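Why Do We Get Thirsty?

By Fabrice Lebrun, for the Kavby Young Readers' Science Pages

You've been running round the playground. Your face is hot, your tongue feels like a bit of old carpet, and suddenly all you can think about is a drink. Water! Juice! Anything!

That feeling is called thirst, and it's one of the cleverest alarms in your whole body. You never had to learn it. Babies have it, dogs have it, and even tiny insects have their own kind of it. So who's ringing the alarm, and how do they know when to ring it?
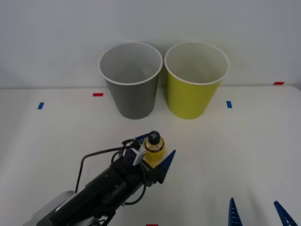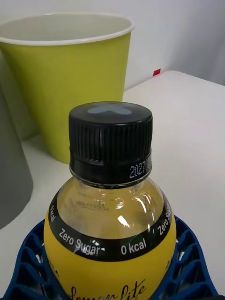

Let's begin with a surprise. More than half of your body is water! It doesn't slosh when you jump (well, your tummy might, if you've just had a big glass of something) because most of it is tucked away inside your cells. Cells are the tiny living building blocks you are made of, and every single one of them is full of watery stuff. The rest is in your blood, in your spit, in your tears and in the slippery liquid that helps your knees bend.

Even your bones have water in them. They look dry when you see them in a museum, but a living bone is a rather damp thing.

Where does all the water go?

Your body is always losing water, even when you're sitting still reading this. Some of it goes down the toilet, of course. Wee is how your body washes out the things it has finished with. Some of it goes out through your skin as sweat. And some of it leaves every time you breathe out!

You can test that last one. Hold a cold mirror near your mouth and breathe on it with a big slow "haaaah". See the fog? It's made of tiny drops of water, and they came from inside you.

On a hot day, or when you're playing hard, you lose a lot more. Sweat spreads over your skin and then dries off into the air, and as it dries it carries heat away with it. It's your own cooling system, and it runs on water, so the tank has to be topped up.

Meet the salt checkers

Right in the middle of your head, deep under the wrinkly part of your brain, is a little area called the hypothalamus. Say it like this: hy-po-THAL-a-mus. It's about the size of an almond and it's busy day and night, looking after your temperature, your hunger, your sleep and your thirst.

Near it are some special cells that keep checking how salty your blood is. Yes, your blood is salty! If you've ever licked a grazed knee you may have noticed. There's always some salt in it, and your body likes the amount to be just right.

Now think of a bowl of soup left on the cooker. As the water steams away, the soup that's left gets saltier and saltier. Nobody added any salt, but there's less water for it to spread out in. Your blood does the same thing when you lose water. It only gets a teeny bit saltier, far too little for you to taste, but the checkers notice straight away. They shrink a tiny bit, and shrinking makes them send a message: we need water, please!

Two things happen next. One part of your brain makes you FEEL thirsty, so that you'll go and find a drink. Another part sends a chemical message down to your kidneys.

Your kidneys save the day

You have two kidneys, one on each side of your back, just under your ribs. They're shaped like beans (kidney beans got their name from them) and they clean your blood all day long. Normally they let some water through into your wee. But when the message from the brain arrives, they start saving water and putting it back into your blood.

You can see the result for yourself. When you've had plenty to drink, your wee is a very pale yellow. When your body is saving water, there's less of it and it's darker. Doctors and nurses really do ask about this, and it isn't rude to tell them!

The mystery of the quick drink

Here's my favourite part. When you gulp down a glass of water, you stop feeling thirsty almost at once. But the water hasn't had time to get into your blood yet! It has to go down to your stomach, along into your gut and through the gut wall, and that takes quite a few minutes.

So how does your brain know? It listens in. There are nerves in your mouth and throat that notice you swallowing, and others in your tummy and gut that notice something has arrived. Your brain makes a good guess at how much you've had and turns the alarm down early. If it waited until all the water had got where it was going, you might drink far too much.

Thirsty work up a mountain

My friend Majdi Abu Hammour takes walking groups up the Fulturberg, which is 2604 metres high, and he says that people are always puzzled by how much they want to drink at the top. "It's freezing, and they aren't dripping with sweat, so they forget," he told me. He makes everybody stop for a drink every 30 minutes, even in February when the bottles are so cold they hurt your teeth.

The air high up is thin and often very dry. You puff and pant more as you climb, and each puff carries a little water away. You also sweat under your thick coat, but dry mountain air whisks it off quickly and you may not notice.

Animals with amazing tricks

Camels are famous for going a long time without a drink. Lots of people think they keep water in their humps, but a hump is full of fat! It's more like a packed lunch. What camels are really good at is not losing water. Their noses even catch some of the dampness from their own breath before it gets out.

The kangaroo rat, a little hopping animal from the deserts of North America, can live its whole life without drinking anything. It gets what it needs from its food, and its kidneys are superb.

Then there's the thorny devil, a spiky lizard from Australia. It has tiny grooves all over its skin. If it stands on wet sand, the water creeps up the grooves, all the way to the corners of its mouth. It can drink with its feet!

Questions you sent in

Can I drink sea water if I'm really thirsty?
(Ottilie, 9)
No, please don't! Sea water is much saltier than your blood, and your kidneys would need even more water to get rid of all that salt. You'd end up thirstier than when you began.

Does food count as a drink?
(Sam, 10)
It helps! Cucumber, melon, oranges and soup are all very watery. You still need proper drinks too, and plain water and milk are both good ones.

Why do crisps make me thirsty?
(Priya, 9)
Think back to the salt checkers. When you eat something salty, some of that salt gets into your blood. You haven't lost any water at all, but your blood is a touch saltier, so off goes the alarm.

Next time: why do we yawn, and why are you probably going to do it now that you've read the word?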